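HARNORA WALKERS' HOSTEL - PRE-SEASON INSPECTION CHECKLIST WITH COMMENTS
Stage 4, Wosora to Çınar
Inspection carried out Fri 2 March
Inspector: Cosimo Melis
Status: Approved to open, subject to items 3 and 7

1. Trail markers, Wosora to hostel gate
Result: Satisfactory
Markers are present at all junctions. The post at the second cattle gate leans and should be reset before the ground hardens. Walkers coming from the east can read it without difficulty.

2. Footbridge below the hostel
Result: Satisfactory
Handrail firm on both sides. The loose plank reported in January has been replaced. The screws stand slightly proud and should be driven flush.

3. Drinking water
Result: Action required
The outdoor tap runs clear, but no current test result is on file. The tap is to carry a "Do not drink" sign until the result is received. The indoor supply was tested and passed.

4. Sleeping rooms
Result: Satisfactory
There are 40 beds. Ladders on the upper bunks were checked for movement and two were tightened during the visit. Mattress covers are clean. Packs are to be left in the boot room and must not be placed on beds.

5. Fire safety
Result: Satisfactory with comment
Extinguishers are in date. The rear exit opens freely, although walking poles had been stacked against it. The pole rack should be moved to the front porch. The alarm was heard in every room with the doors closed.

6. First aid and foot care
Result: Satisfactory
The cabinet is stocked with dressings, tape and blister pads. The record book shows 266 entries for last season, most of them for blisters. Scissors were missing and have been added to the order.

7. Kitchen
Result: Action required
The left rear burner does not light reliably and has been taken out of use. The Zodmont heater in the dining area was serviced and its label is up to date. Food left behind by guests must be dated or thrown away. 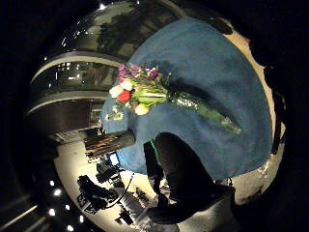
8. Common room and welcome table
Result: Satisfactory with comment
The common room stays open to walkers until the evening lock-up, and its floor, lamps and seating were found in good order. The rug near the door has been fixed down at the corners. Staff asked whether flowers may be set out for walkers finishing the stage. They may, provided that bouquets such as the tulips in clear cellophane are unwrapped and put in a heavy vase - the wrapping should go straight into the bin, as it is slippery underfoot. Vases are to be kept away from electrical outlets.

9. Emergency information
Result: Satisfactory
The notice by the door gives the hostel address, the nearest road access and the emergency numbers. Mobile coverage is poor on the upper path, where the climb is more than 600 meters. Walkers should be advised of this at check-in and asked to sign the route book before leaving.

10. Follow-up
Written confirmation of items 3 and 7 is to be sent to the inspector before the first guests arrive. If either item remains open, the kitchen and the outdoor tap are to stay closed.

Signed: C. Melis

Related items
Stage 3 Hostel Checklist
Wosora to Çınar: Path Conditions
Guidance on Boot Rooms and Drying Areas
Reporting a Damaged Trail Marker
Lost Property Procedure for Hostels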